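Modupe Wike has run the workshop at Alden for 11 years, and she is not ready to call her benches tidy. I had been told they were.

"Who said that? Buschmann?" she asks. "They sold us the frame. Of course they say that."

The frame is square aluminum tubing, and the pitch was that everything would hang from it and the tables would stay clear. I ask if that worked.

"Look at the tables."
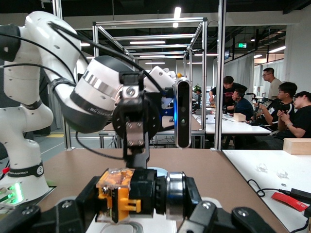
The work area at Alden, with a charger and cable on the white table. June 2018

There are two tabletops, one brown, one white. Wike would like the white one kept for small parts. She picks up a scrap of clear plastic and asks Jannik Petersen what it belongs to. He thinks it might be from a cover. "Might be," she repeats, and puts it back down.

Petersen is keener on the new rules, which say every loose piece gets a labeled bin by evening. Wike ordered 100 bins and doubts she will see them used.

"People label the first 11," she says. "Then it's a box marked 'misc.' I've seen it at Surnaris, and they had a consultant."

And the wooden block? "Leave the block," says Petersen. "I need the block."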